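Kendeck House Residents' Association
Minutes of the Building Works Subgroup

Held 29 Aug 2023, ground floor meeting room

Present: Lilian Mwakalinga (chair), Godfrey Masanja, Omar Hourani, Mortimer Wojcik (minutes)
Apologies: Ottó Orbán

1. Minutes of the previous meeting

Agreed as a correct record, with one amendment. Item 4 should read "isolation valve on the rising main", not "isolation valve on the return". MW to correct the filed copy.

2. Matters arising

2.1 Bin store door. New closer fitted. The door latches from fully open. Closed.

2.2 Stairwell lighting. Two fittings on the third landing remain on the old timer. OH has the replacement units and will fit them with the electrician at the next visit.

2.3 Water pressure, upper floors. Readings taken by GM at the top floor outlet were below the level in the pump specification during the morning peak. The pump contractor, Relia, attributes this to the accumulator charge. Recharge booked. GM to repeat the readings at the same outlet one week after the recharge and circulate them.

3. Kitchen worktop replacement

3.1 LM reported on the shared kitchen. The sink run and the corner section are affected by swelling at the joint. The long run opposite is sound and is not included in the quotes.

3.2 Two quotes received. Nguyen-Tran quoted for removal, templating, supply and fitting, with the sink cutout polished on site. Murano quoted for supply and fitting only, with removal and disposal by others. The two are not comparable as they stand. OH to ask Murano for a price on the same basis.

3.3 Finish. Three samples were passed around. Members preferred a dark speckled finish to plain black, on the grounds that plain black shows limescale. LM asked that the choice be checked against the wall tile in daylight before any order is placed.
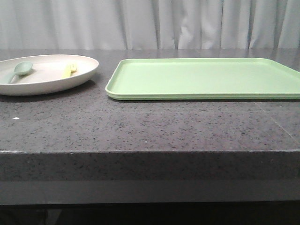
Fig. 1. Dark gray speckled countertop with squared front edge; off-white oval plate at left.

3.4 Edge profile. MW asked whether a rounded edge would chip less. OH said that both fitters offer a small chamfer at no extra charge and that a full round adds to the lead time. Agreed: square edge with small chamfer.

3.5 Thickness. The base units are level to within the tolerance given by Nguyen-Tran, except at the corner, where the end panel has dropped. GM to pack the end panel before templating. The dishwasher clearance is 27 mm and must be kept.

3.6 Sealing. If a natural stone is chosen it will need resealing at intervals, and the work would fall to the cleaning contract. If a manufactured stone is chosen it will not. LM noted that the cleaning contract is due for renewal in March and that any new duty should be written in at that point.

3.7 Glare. OO had raised by email that direct sun on the worktop by the window is uncomfortable in the afternoon. Members discussed a honed finish in place of polished. A honed finish marks more readily with oil. No decision. OH to obtain a honed sample of the same color.

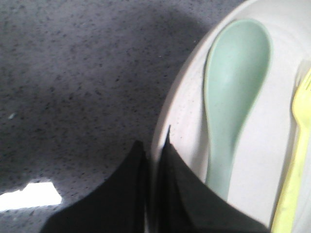

Fig. 2. Speckled surface with shadow and bright patch of light.

4. Roof and gutters

4.1 GM inspected the rear gutter from the access hatch. Standing water at the east outlet, depth not measured. The outlet was clear. The fall is likely to have been lost where the bracket has pulled – to be confirmed from a ladder or tower.

4.2 The date stone on the rear gable (1822) has an open joint on its lower bed. Lime mortar to be used. Cement is not acceptable to the conservation officer.

5. Budget

5.1 Balance of the works fund after the bin store invoice was reported by LM and accepted. The sum of $2000 is reserved for the gutter and is not available for the kitchen.

5.2 MW asked whether the $220 paid to Relia as a call-out fee can be recovered if the fault is found to lie with the original installation. OH to check the warranty terms.

6. Any other business

6.1 The key to the meter cupboard is again missing from the hook. GM holds a copy. A second copy to be cut.

6.2 Kitchen closure during the worktop works is expected to last two working days. Notices to go up one week ahead – LM to draft.

7. Next meeting

To be set by email once the revised Murano quote is received.

Actions
GM: repeat pressure readings; pack end panel; confirm gutter fall; cut meter cupboard key
OH: stairwell fittings; Murano quote; honed sample; Relia warranty terms
LM: check finish against tile; closure notice
MW: correct previous minutes; circulate these minutes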